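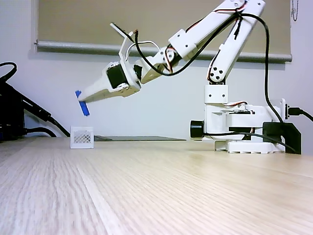
Wivamen Community Kitchen -- Thursday Soup Crew

4 min read

I'm looking for people who like soup. That's most of the job description, so if you're in a hurry you can skip to the bottom and find out how to sign up.

If you're still with me, hi! I run the Thursday evening soup table at the Wivamen hall on Flodwood Street, and starting in February I need more hands. We cook one big vegetarian soup and one big soup with meat, we put out bread, and we feed whoever comes through the door between 5:30 and 7:30. Last year we ladled out 2835 bowls (I know the number because I buy the bowls, and I have the receipts in a shoebox). A cold night can bring in nearly 100 people, and on those nights our little crew gets stretched thin enough that I end up stirring with one hand and slicing bread with the other, which I don't recommend.

So what would you be doing? It depends on you. I have three kinds of shift open.

Choppers come at 2:00 and leave when the pots are full. It's a lot of onions. You sit or stand, there's a radio, and we argue about what goes on it. If your knife skills are slow, fine, so were mine, and carrots don't care.

Servers come at 5:00 and stay through closing. You need to be okay on your feet and okay with talking to strangers, or at least okay with smiling while somebody else does the talking. Some of our regulars want to chat for half an hour and some want their bowl and a quiet corner, and you get a feel for it pretty fast.

Then there's cleanup, from 7:15 until whenever the big pots are done, usually a bit before 9:00. This is the shift I have the hardest time filling and it's my favorite one! The hall is quiet, the leftovers are yours, and there's something very satisfying about getting a burned-on ring off the bottom of a Stosard stockpot. Bring a sweater, the back door stays open.

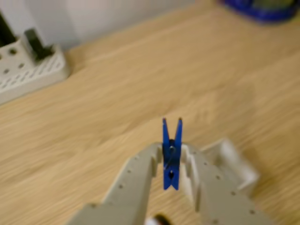

I ask everyone to commit to three Thursdays to start with. They don't have to be in a row. After that you can stay on the list as a regular, come when you can, or tell me it wasn't for you, and I promise I won't be weird about it when I see you at the store.

A few practical things people always ask me. You don't need a food handler card before you start -- I'll walk you through that after your first shift, and we pay the fee. Closed shoes, please, and long hair tied back. Aprons are here. Teenagers are welcome on the chopping shift if an adult comes along with them. There's no pay, but you eat for free and I'll sign whatever form your school or job needs for service hours. Parking is on the Phan Street side, and please leave the spots by the ramp open.

If you speak a second language, tell me, I'll be thrilled. If you can lift a full pot, tell me that too, and I'll be even more thrilled, seeing as my back isn't what it used to be. And if you have a soup you think we should be making, bring the recipe! The white bean one everybody asks for came from a woman who stopped in to get out of the rain and ended up staying two years.

To sign up, stop by the hall any Thursday after 2:00 and ask for whoever is holding the big ladle, or put your name and phone number on the sheet by the front door. Write down which shift you'd like and which weeks you can't do. I call everybody back, usually over the weekend, and sometimes I call during dinner, sorry in advance. New people can start as soon as the first week of February, and I'll keep the sheet up until all the shifts are covered.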